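Notebook, Grurnwood wash-up bench, April

Picking up from yesterday's page, which ended in a coffee ring.

Ran the arm from 9:30 until lunch on loose tableware. Speed back down to where it was before I got ambitious. Bisht grasp planner, new build, same fingers. The old build liked to come in at the middle of a bowl and press, like someone testing a mattress. The new one goes for the rim, so that much of the release notes is true.

415 picks in the log since the last page. The log calls a pick good if the item leaves the surface, and is not interested in where it went next. Need to fix that before anyone upstairs makes a chart out of it.

Talked to the day crew at the break. They have been told the arm will "free them up," and would like to know for what. Fair question. So far it has freed up one person to stand next to it with a hand near the stop button, a job that did not exist in January and which she describes as babysitting without the snacks. Her wrists feel better, though. She used to do the unstacking for the whole first half of the shift and now she does 30 minutes of it. I wrote that down because it is the first good thing anyone on the floor has said about the project, and it wasn't in the Stekano proposal at all. 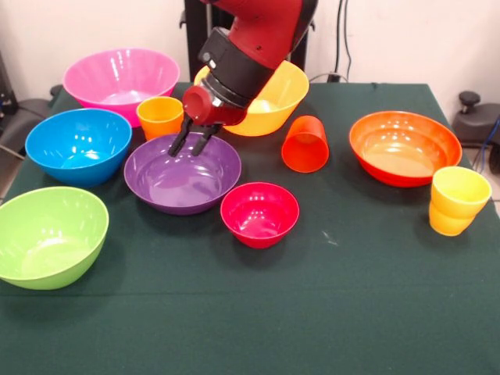 The other change is talking. Sorting by hand was where the gossip happened, two people across a table, hands busy. With the arm in between they stand farther apart and have to shout, and gossip doesn't survive shouting. I have no column for this. Put it under "other."

Nested cups are still the sore spot. The planner sees one tall cup and is very sure of itself. The crew splits them with a thumb, without looking. Asked three of them how they know and got three shrugs. Suggestion from the night shift: let the arm do the singles and pass anything nested to a person. Cheaper than the Flolovard separator and already installed.

To do:
- change what "good" means in the log, then rerun this morning's numbers and brace
- 200 more picks on the Bisht build before touching speed again
- move the stop button 2 feet toward the aisle, she is leaning for it
- ask who decided the break moves to suit the arm's recalibration. Suspect it was me
- tape for the cable by the door, again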